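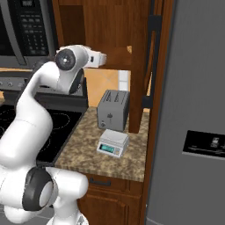

What does the Folline recipe corpus contain?
Plain-text home recipes with ingredient lines split into quantity, unit and item, one recipe per file.

Source and format
Recipes were typed from the Cirberg community cookbooks by Ye-rin Hong. Files are UTF-8, tab-separated, with 4 columns: line, quantity, unit, item. Fractions are stored as decimals. 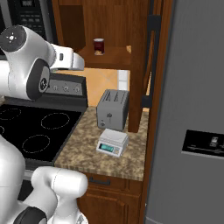 Ranges such as "2–3 cups" keep both values in the quantity column, joined by a slash. Oven temperatures stay in Fahrenheit – no conversion is applied.

Known issues
Units in the Bălan subset are inconsistent; "tbsp" and "T" both occur. Files with 6 or fewer lines were not proofread.

Maintainer: Ionuț Sârbu
Last updated: Jul 23, 2018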